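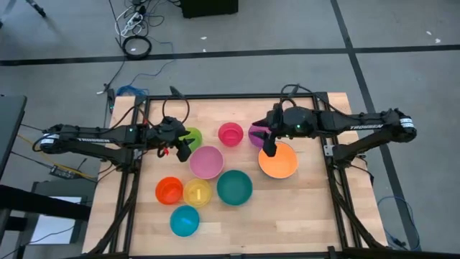 Project Report: Putting Away Mixed Bowls
Course: Everyday Product Design, Intro Studio
Group: Manee Sitthichai, Hywel Lougher
Submitted 20/10/2025
Word limit 2,000 (we are under)

1. What we wanted to find out

Plastic bowls that come in a bunch of colors and go inside each other. Everybody's kitchen has some. The shared kitchen at Pundbridge has a set and it is never put away in one stack, always two or three half stacks plus one bowl on its own by the sink. Our question: do the colors help people stack them or do they get in the way?

Manee thought the colors would help, after a few tries you just remember "this one goes in that one". Hywel thought people ignore color and go by eye. We wrote both guesses down before starting as the assignment asks.

2. Background (short)

We read the two class handouts on grouping and on affordances. Main thing we took from them is that if a color means something in one place, people expect it to mean something everywhere. With a bowl set the color usually means nothing, it's just a nice color. But it could mean size if the maker kept the colors in a sensible order, light to dark or going round the rainbow. Ours don't go in any order we could work out.

We also looked at how nesting sets are sold. Mostly shown stacked, which looks great on a shelf but doesn't tell you what it's like when all of them are out at once.

3. Materials

Nine plastic bowls, assorted bright colors. The light pink is the biggest. There is a second pink which is a lot hotter, plus lime green, purple, orange, a dark teal etc.
Light wood tabletop, butcher-block style. Plain, so the bowls stand out on it.
Timer.
Notebook (Fivis, the squared kind, Hywel's).
A cardboard box labeled Lagman for carrying them over from the kitchen.

We did consider using a second set called Grurkska that Manee has at home but the bowls are all one color and a couple are missing. Would have been a good comparison. See section 7.

4. Method

Bowls go in the middle part of the table, spread out, not nested, right way up. We tried just dropping them down any old way at first but then every round is different and you can't compare. So we settled on one starting layout and stuck to it:

- lime green, hot pink and purple along the top, in that order from the left, hot pink a bit further up
- light pink just under the lime green and the hot pink
- orange over to the right, dark teal near it
- the rest fill in the middle

Loose, no straight lines. We wanted it to feel like a table after people have eaten, not a shop display.

Each person gets 60 seconds to make one stack. Stop when they say done or when the time is up. 4 people took part, all from our year, none of them had used this set before. Ten rounds in total, shared out between them, not evenly becuase one person had to leave for a lab.

We wrote down: first bowl picked up, any bowl that went in the wrong place and had to come back out, what they said out loud. We did not help.

Rounds one to five: no instructions at all. Rounds six on: we told them which color was the biggest before they started, and nothing else.

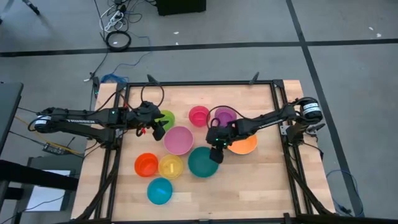

5. Results

Everyone finished inside the time, every round. So the timer was not much use as a measure and we should have gone shorter. The wrong moves told us a lot more.

Without instructions
- Most people picked up whatever was nearest and put it in whatever was next nearest. Then got stuck, took it apart, started again from a big one.
- Two pinks was a real problem. One person put the hot pink down as the base and said "oh, wrong pink".
- Nobody used color as a clue on their first go.

With "light pink is the biggest"
- Straight to the light pink nearly every time. Fewer restarts.
- After that they went by eye again.
- The orange was usually next to get picked up. We think because it's a loud color as well as a large bowl, can't seperate those two with this setup.

Repeat rounds by the same person went better whether or not we had told them anything, so some of the improvement is just practice. We can't take that out of the numbers. Should have split people into two groups.

6. Discussion

Both guesses were partly right. People do go by eye, like Hywel said. But one single color fact (light pink = biggest) changed how they started, and the start is where the trouble is. Once the base is down the rest is fairly easy, you can see if a bowl sits well or rides up on the rim.

The two pinks point the other way. If you say "the pink one" in a kitchen with this set, somebody has to ask which. Same color family on two bowls only makes sense if the sizes are neighbors, or if one is obviously the lid or whatever. A designer could fix this for free by swapping one out.

Table surface: we think the pale wood helped. On the kitchen counter at Pundbridge, which is dark and speckled, the dark teal is harder to spot. Not tested, just noticed while packing up.

7. What we'd change

- Less time per round.
- Use the one-color set as a control.
- More people, fewer rounds each.
- Try a layout with the biggest bowl somewhere off to the side. Ours had it in the middle where it's hard to miss.
- Film it from above so we aren't both writing and watching. We missed at least one restart, Hywel had it down and Manee didn't.

8. Follow up

We'd like to put a small card on the kitchen shelf, only saying "light pink goes at the bottom", and check the shelf each morning for a couple of weeks. Planned for February when the kitchen rota changes over. If the lone bowl by the sink is still there we'll try a different card.

Who did what
Manee: layout, running the rounds, sections 1 to 4
Hywel: notes, results, sections 5 to 7, carrying the box
Both: section 8, proof reading (quickly)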